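Support > Stockage et sauvegarde > Tickets > Sauvegarde bloquée, volume plein

Ouvert par Ronja Torvik, 24 mai 2021
Priorité : haute
Statut : en cours

Sauvegarde de nuit plantée encore une fois. Message dans le journal : espace insuffisant sur le volume cible, code 445. Pourtant l'interface de Fumano affiche 300 Go libres. J'ai relancé à la main, même erreur, plus vite. Le partage compta passe, le partage Lagos passe, c'est Sernari qui coince à chaque fois (les plans, gros fichiers).

Déjà essayé :
- redémarrage du service Fumano, rien
- vidage de la corbeille réseau, gagné presque rien
- recréé la tâche de zéro, même code

J'ai besoin que ce soit réglé avant la clôture de juin, sinon on fait la clôture sans filet.

Réponse, Henk Verbeke

Vu. Ne relance plus à la main stp, chaque essai raté laisse un fichier temporaire dans le dossier caché et ça mange la place. Envoie-moi la sortie de la commande d'état du volume et la politique de rétention telle qu'elle est configurée. Pas de capture d'écran, du texte.

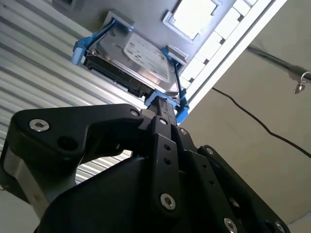 Autre question : les instantanés. Est-ce que quelqu'un les a activés sur Sernari ? L'espace affiché par l'interface ne les compte pas, c'est un vieux défaut. On peut avoir 300 Go « libres » à l'écran et un volume plein pour de vrai.

Réponse, Ronja Torvik

Oui, instantanés activés, toutes les heures, conservation illimitée. Pas par moi. La liste met une éternité à s'ouvrir, il y en a plus de 1 000. Politique de rétention de la sauvegarde : 7 versions, ça c'est bon.

Je supprime tout ?

Réponse, Henk Verbeke

NON. Pas tout. Procédure :

1. suspendre la tâche de nuit
2. passer la conservation des instantanés à 7 jours
3. lancer le nettoyage, un partage à la fois, Sernari en premier
4. attendre la fin, vraiment la fin. L'interface dit « terminé » alors que la libération des blocs continue derrière
5. vérifier l'espace en ligne de commande, pas dans l'interface

Si l'étape 3 rend la main tout de suite sans rien libérer, il y a un verrou. Dans ce cas arrêter Fumano, supprimer le fichier verrou dans le dossier caché, redémarer.

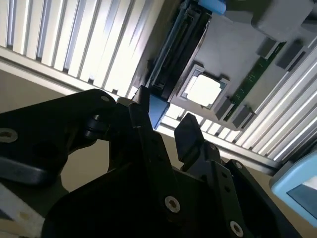 Pince noire à deux doigts, vis à six pans creux.

Réponse, Ronja Torvik

Étape 3 rend la main tout de suite. Donc verrou. Fichier trouvé, supprimé, service relancé. Nettoyage parti, ça avance lentement mais ça avance. Les utilisateurs se plaignent que l'ouverture des plans rame, je leur ai dit de patienter.

Question en passant : le portail Hestarano envoie toujours ses alertes à l'ancienne adresse, c'est pour ça que personne n'a rien reçu. Je la change où ?

Réponse, Henk Verbeke

Paramètres > Notifications > Destinataires secondaires. Pas l'onglet Compte, celui-là ne sert qu'à la facturation. Fais un envoi test après, et regarde dans les indésirables. Mets aussi un seuil d'alerte sur l'espace réel, il est décoché par défaut.
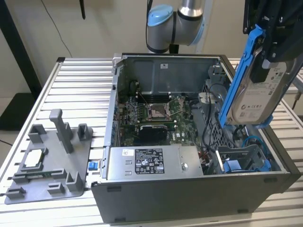
Tour couchée, panneau latéral retiré. Support processeur vide, logo Dell sur la carte mère.

Réponse, Ronja Torvik

Nettoyage fini. Espace vérifié en ligne de commande, c'est revenu à la normale. Tâche réactivée, lancée une fois sur Sernari seul : passée sans code 445. Alerte test reçue (dans les indésirables, évidemment).

Reste à faire :
- savoir qui a coché « illimitée »
- test de restauration d'un dossier de plans, pas fait
- même controle sur Lagos, les instantanés y sont peut-être aussi

Je laisse ouvert jusqu'au passage de la nuit.

Réponse, Henk Verbeke

OK. Pour le test de restauration, prends un dossier avec des accents dans les noms, c'est là que ça casse d'habitude. Et restaure à côté, jamais par-dessus. Je repasse sur le ticket demain matin.

5 commentaires · 2 partages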